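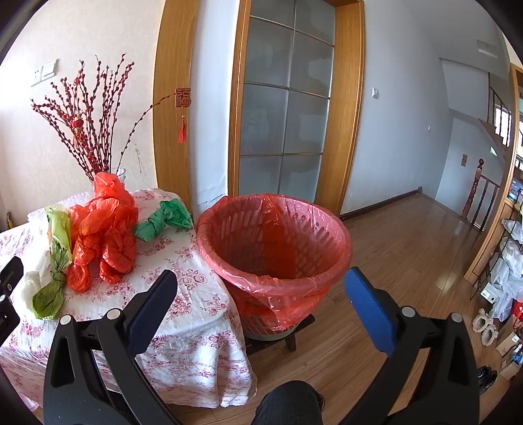
The medal in the glass case at Monance has a good story attached. In May 1917, the card says, a private from the district crossed 770 yards of open ground alone, silenced a machine gun and came back with 10 prisoners. Generations of schoolkids have been marched past it. I was one of them, and I believed every yard.

Tamer Mansour doesn't. A retired surveyor, he has spent 4 years with the battalion's war diary and a trench map, and he can't get the distance to work. "The lines there were 344 yards apart at the widest," he told me. "Where was he going?"

It's a fair question, and the local history crowd has not thanked him for asking it. The usual defence is that citations were written by officers who were there. Some were. Plenty were put together days later by a clerk working from a tired lieutenant's notes, in a battalion that wanted its share of ribbons. The diary for that night mentions a raid and prisoners, but gives no number and names no private.

Jihad Semaan, who wrote the town's centenary booklet, thinks the diary proves very little. Diaries were kept in a hurry too, he says, and privates hardly ever got a mention. He's right about that. I'm less taken with his other source, a letter quoted in a 1930s newspaper whose original has never been found.

Mansour does not say the man was a fraud. He thinks something brave happened, probably with three or four others along, and that the others got trimmed out somewhere between the trench and the typewriter. I'd like to know their names. The honour board lists two men from the same platoon, both killed that winter, and neither has a card.

The museum says it will review the wording. It said the same thing to Mansour last year, and the 770 yards are still there.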